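August 23, 2020
Posted by the bench, Skoleck workshop

Third go at the Wiretti glue question. The claim going round is that hide glue made up with a pinch of urea stays open long enough to close a whole chair frame without heating the parts first. I had my doubts in the spring and I still have them.

Made up one pot to the Ornel recipe, the one from the 2011 handout that everybody photocopies. It gives the urea by the spoonful, and whose spoon is anyone's guess. I weighed mine and wrote the weight on the lid. Shop was at 79 degrees by the wall thermometer, which hangs over the radiator pipe and has never agreed with the one by the door. So take that how you like.

Glued 4 joints, all ash, same mortise chisel, shoulders knocked back with the block plane. The first pair went together sweetly. The second pair I left standing with glue on, as the handout says you can, and the tenons grabbed halfway home. Had to drive them with the big mallet. One shoulder bruised.

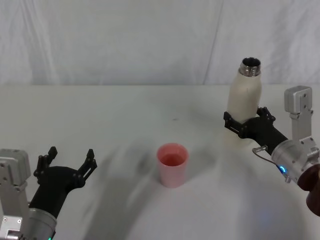 Dovhaniuk's notes say the same thing happened there and put it down to old glue. Could be. But the bag I used was opened this month, and it smelled fine and soaked up clean overnight. I don't buy "old glue" as an answer every time a batch misbehaves. If the mix is that touchy, it's no use for a six-leg settee.

What bothers me more is that no one who swears by this stuff writes down the open time. "Plenty" is not a number. Neither is "long enough for a cup of coffee."

To do:
- same again with the parts warmed, no urea
- same again, double water, see if it just runs out of the joint
- leave the 2 bad joints in clamps, then saw one down the middle and look at the glue line
- move the thermometer

Not changing how we do the Skoleck chairs until I've seen the sawn one.

Recent entries
Ash or elm for the back slats
Card scraper burrs, again
Why the steam box leaks
Milk paint over old varnish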